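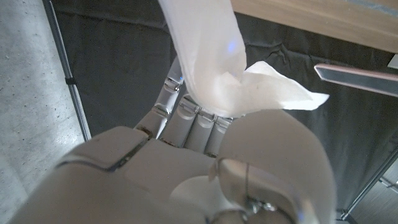 # Thin Things: why a tissue flops and a disc doesn't

Arwel Yorath
Materials in Daily Life, Delville College
Submitted 12/4/21

## What I wanted to find out

I started with a very small question. If you hold a sheet of tissue at one edge it hangs down like a dead leaf, but twist it a bit and it will stand up on its own. Same tissue, same weight, nothing added! I wanted to know how much of the "stiffness" of a thin thing comes from what it is made of and how much comes from the shape you put it in.

My first plan was to test every flat thing in the house, which my supervisor sensibly talked me out of. I ended up with 79 samples in four groups: tissues, writing paper, card, and small flat discs in various colours. The tissues came from a Zeretden multipack and the card from the Jakubowski art shop near college (their offcuts box is brilliant and costs next to nothing). The discs came out of a counting set.

## Method

Each sample had three tests.

**Droop test.** I clamped one end of the sample flat to the edge of a table with a ruler, leaving the rest sticking out over the edge, and measured how far the free end dropped. For the discs I left half of each one sticking out.

**Twist test (sheets only).** I gathered the sheet in the middle, gave it one full turn and held it upright by the bottom. If it stayed up for a slow count of ten it passed.

**Pinch test.** The sample was picked up between a thumb and one finger and turned on its side. I wrote down whether it bent, slipped or kept its shape. I know it sounds the least scientific of the three, but I learned the most from it.

Weights were taken on the Ulel balance in the prep room. It drifts when someone opens the door, so I zeroed it before every reading. I also kept the windows shut for the droop tests after losing a whole row of tissue readings to a draught in February.

## Results

### Tissue

Every tissue failed the droop test straight away. The free end simply fell to vertical, and I wrote "full droop" in the table for all of them. In the twist test nearly all of them passed, and I was delighted. A loose twist worked better than a tight one for the first few seconds, but a tight one lasted longer. The column always gave way at the same sort of place, just above the fingers, where the folds are squeezed flat and the twist can't open out.

Corners were a nuisance. If a corner escaped from the twist it pulled the whole column over to that side, and I had to decide whether to tuck it back in. I decided not to, and I recorded those as they fell.

### Writing paper and card

Paper drooped a little and card hardly at all. The surprise was how direction mattered. A strip cut one way from the sheet drooped much more than a strip cut the other way, and I repeated it several times because I thought I had mixed up my labels. I hadn't – paper has a grain, much like wood, and most of the fibres lie along it. Card would not twist without creasing, and once creased it never gave the same reading again, so each piece of card could be used only once.

### Discs
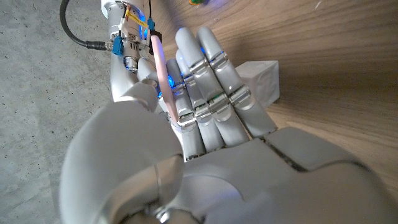 Small discs were the easiest samples to handle and the hardest to measure. There is so little sticking out over the table that my ruler could not pick up any droop, and I have had to put zero for the whole group. The pinch test was far more useful. Turned almost edge-on, the pink disc becomes a tall narrow oval with a slightly darker rim, and it is a good way to look along the face for any bend. I checked every disc like that and then turned it round to check the other side. Being round probably helps too, as there are no corners to catch or curl up.

## Thinking about it

The neatest explanation I found is that bending a flat sheet is easy when all the material lies in one thin layer. A twist or a fold moves some of it away from the middle, and it then has to be stretched or squashed before the shape can bend. Corrugated card does it, and so does a slice of pizza folded down the centre (tested, with pleasure, but left out of the table).

## What I would change

- Use a proper clamp. The ruler slipped twice.
- Measure the thickness of a stack and divide, as one tissue is too thin for my calipers.
- Keep the samples in one room overnight so they are equally dry.
- Leave more room for the write-up! The limit was 2,000 words and my first draft came to 3,000, so the section on wet tissue had to go. My notes for it are in the back of the lab book.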